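Print this thread | E-mail this thread

Kaplan and Majimbun "secret wedding" at the Baysal, do we believe it?

mossyoak
Plernum has it as their lead story today, July 27, 2021. According to "a guest close to the couple," Kaan Kaplan and Danang Majimbun got married Saturday on the roof of the Baysal, in front of family and a handful of people from the Esus cast. I've read it twice and I don't see one thing in it that a person would have to have been there to know. There were flowers. People cried. The food was "out of this world." I could write that about my cousin's wedding and I skipped my cousin's wedding.

teacupreader
I believe it. They were both in town over the weekend, and she canceled the radio interview on Friday with no explanation. Why cancel if nothing's going on?

mossyoak
People cancel radio interviews all the time. She canceled one in February too and that time it was supposed to be a baby.

Gale_in_Dayton
The February baby also came from Plernum and also from "a guest close to the couple." Guest at what? It's a funny word to use for somebody at a doctor's office.
I will say they've been right before. They had the breakup with the drummer a week ahead of anyone else.

ninepin
They had the breakup with the drummer because her publicist handed it to them. That's my problem with the whole site. When they're right it's because somebody's team wanted it out, and when they're wrong they just quietly change the headline. Go look at the baby story now. It says "fans wonder."

teacupreader
OK but the ring is in the photo?? Left hand, getting out of the car.

ninepin
It's a Stolano ring. She's the face of Stolano. She's been paid to wear that ring, or one just like it, since season 2 of Esus. She wore it on the talk show and she wore it to throw out the first pitch.

Gale_in_Dayton
Different setting, I think. The one at the ballpark had a raised stone and this looks flat. But I'm looking at a picture of a hand through a car window so I wouldn't bet lunch on it.

teacupreader
THANK you Gale.

Gale_in_Dayton
I said I wouldn't bet lunch on it!

Print this post | E-mail this post

porchlight77
There are 2,716 comments under the article and I gave it 10 minutes before I gave up. Half of them are congratulating the couple directly, as if they're sitting there refreshing the page. One woman says her sister does hair at the Baysal and the roof was closed for repairs all month. I don't know if I believe the sister either, but at least that's something a person could check.

mossyoak
Did anybody call?

porchlight77
I did. I asked if I could book the roof for a birthday and the man said "not at this time." I asked if it had been open Saturday and he said he couldn't discuss events. So take your pick. If you want a wedding, that's a yes, and if you want repairs, that's a yes too.

teacupreader
"Couldn't discuss events" means there WAS an event.

ninepin
It means he works at a hotel.

dunmore_b
Long time reader, I don't post much. What bothers me is the timing. The new Esus episodes start next week and until this morning not one person here had mentioned the show in ages. Now the wedding story has the premiere date in the third paragraph. I'm not saying they aren't married. I'd just like to know why a guest who was crying on a rooftop remembered to bring up what night the show is on.

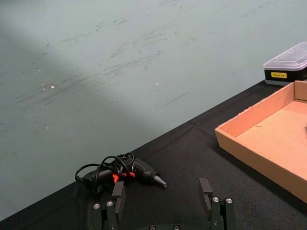
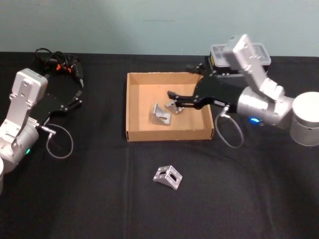
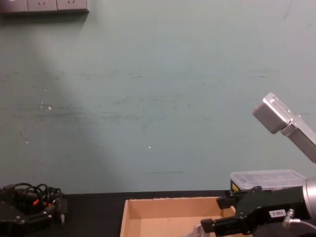

And the quote from "his side" is the same quote they ran when he bought the house. "He's never been happier." Word for word, go compare. Either he has one friend with one sentence or somebody at Plernum is saving time.

Gale_in_Dayton
I just compared and you're right about the quote. That moves me from maybe to probably not.

teacupreader
People do repeat themselves. I'm still 100 percent on this one and I'll come back here when the pictures are out.

mossyoak
You were 100 percent on the baby.

teacupreader
The baby could still be true, we haven't seen her in anything fitted.

ninepin
She threw out a first pitch in a tank top.

porchlight77
If the sister who does hair is reading this, please sign up and tell us about the roof.

Print this thread | E-mail this thread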